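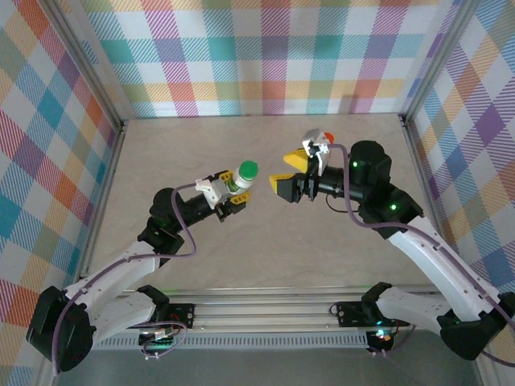 If you keep a two-arm cell in a home shop, most of your trouble is going to come from cables and screws. Mine did, anyway. I've been running my pair for two winters now and I'm still learning which little chores matter and which ones I was doing just to feel busy, so take these as one person's habits.

Start with the cables. I used to zip-tie the camera cable tight to every link so it looked neat, and then I'd bend an elbow all the way in and pop the connector half out of its socket. These days I leave a lazy loop over the elbow, fold the arm as far as it will go by hand (power off!), stretch it all the way out again, and only then tie anything down. If the loop catches on a screw head anywhere in that trip, move the loop. And leave the tie loose enough to slide a pencil under.

Screws next. The small ones along the links work themselves out, and you won't notice until the gripper starts landing a hair to one side of where you sent it. I go over every one with a short hex key after 17 hours of run time, which is a number I got from Kagiso Steyn at the Prultow swap meet, and I've never asked where she got it. Snug, then stop. I stripped two holes by being enthusiastic, and the new link took until April to show up. A dot of nail polish across the head and onto the plastic makes a great little witness mark, by the way. If the line's broken, the screw has turned.

Gripper fingers get wiped with a damp cloth and a drop of dish soap, then dried. Don't use the orange citrus stuff, it leaves a film and bottles slide right out. My practice bottles are a good check on the fingers, too: close on one near the base, tilt it, and wait. If it creeps, clean again before you go fiddling with the grip setting. I spent a whole evening turning that setting up when all I had was hand lotion on the fingers.

For handing a thing from one arm to the other, set the meeting point low over the middle of the table and slow the last 6 inches way down. Let the second arm open fully before it comes in. If they bump, don't touch either program yet! Check that both bases are tight on the rail first. A base that has shifted by the thickness of a coin will throw everything off, and I put a strip of masking tape on the rail beside each one so I can tell at a glance.

Cloth walls are wonderful and they're cheap, but they collect lint like a dryer screen. I run the brush end of the vacuum over mine and then do the vent slots on the rail right after, always in that order or you're doing the slots twice. Keep the nozzle well away from the circuit boards. For those I use a soft dry makeup brush, with everything unplugged and the lights out for 5 minutes first.

Lahcen Gaber wrote to ask what I use on the tabletop. Plain water and a microfiber rag. Wax is a bad idea, light things skate on it. He also asked about grease for the joints, and the answer is that I don't open sealed motors. If one grinds or runs much hotter than its twin, I swap it and label the old one with painter's tape.

Last one for now: keep a spare cable for each kind you own, already tested, in a zip bag taped under the bench. Mine's still waiting for a purple one.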